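The day the left hand let go

Print this page | E-mail this to a friend

2 January 2025

Happy New Year, everybody! I promised a few of you over the holidays that I would finally write up what happened with the left gripper, and as the house is quiet and there is still cake, I have run out of excuses.

If you're new to this blog, I spend my working days at Zatano, in the small room at the end of the corridor at Clurside, where we teach a two-armed robot to tidy up desks. Books, folders, slabs of this and that, all to be picked up and put where they belong. It is slow, fiddly and (to me at least) completely lovely work. My mother still thinks I repair photocopiers.

The trouble began back in April, with a drop. One hardback, straight down on to the table, corner first, with a bang that made me spill my tea down my jumper. Drops do happen, so I wrote it in the book and carried on. Then there was another one the next week, and then two in a single morning, and always with the left hand. The right hand went on as good as gold.

Of course I blamed the pads first. They get shiny with use, and a shiny pad on a shiny cover is asking for trouble, so I cleaned them, and when that did nothing I fitted a new pair from Vörös, who make very nice ones and post them in far too much bubble wrap. It dropped a dictionary that same afternoon. Then I blamed the books, which was unfair on the books.

What I should have done at the start was read the logs, and when I did sit down with them (a long evening, a whole packet of ginger biscuits) there it was. We had 3,654 lifts on file for that pair of arms, and 17 of them had ended in a drop. Every one of the 17 came after the hand had been holding something still for a good long while. Picking up was fine, carrying was fine. It was the waiting that did it.

The left gripper had been getting warm. When the motor reached a certain temperature, the controller quietly cut the current to protect it, and the fingers went slack. I don't mind a motor looking after itself, I'd do the same! What I minded very much was that it told no other part of the system. The arm went on believing it had a firm hold and would swing off merrily to the next place with its fingers half open. The setting that should have raised the alarm had been left off when we put in the Fendum update, and I'm sorry to say that the person who put in the Fendum update was me.

Now, a dropped dictionary is only a dropped dictionary. But I had been leaning in over that table day after day to straighten things, with my head more or less under those arms, trusting that whatever they had hold of would stay held. I went a bit cold when I thought about that, and I have moved my chair back.

So we changed a few things. The warning is switched on, and if either hand gets warm the whole machine now stops where it is and beeps in a rather pathetic way until somebody comes. Heavy things are carried with both hands. I also made a rule that arms have to be parked before anyone reaches in, and I put it up on the door in large letters, mostly for my own benefit.
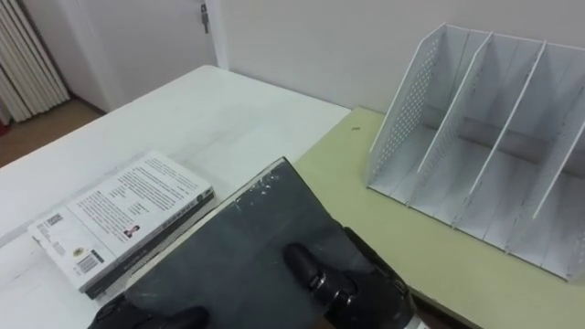
After that came the testing, which took far longer than the mending, as it always does. I wanted long holds, dull ones, with the sort of scuffed old things people really have on their desks, so I brought in some tatty specimens from home and we held them up, put them down and held them up again. We did 1,527 holds in all. I stopped the first batch at 921 to look over the cables, found one rubbing at the elbow, wrapped it and started up again.

There have been no drops so far, and four pathetic beeps, each of them quite right. I still flinch when the left arm pauses, and I expect I shall for a while yet. The bracket on that side wants looking at too, as it has developed a little click when it turns, but I'm leaving that until I've finished the cake.

Recent posts
- A click in the wrist (and a draught in the corridor)
- What I keep in the bottom drawer of the toolbox
- Teaching a robot to turn a page, part two
- Ginger biscuits, my aunt's way

Print this page | E-mail this to a friend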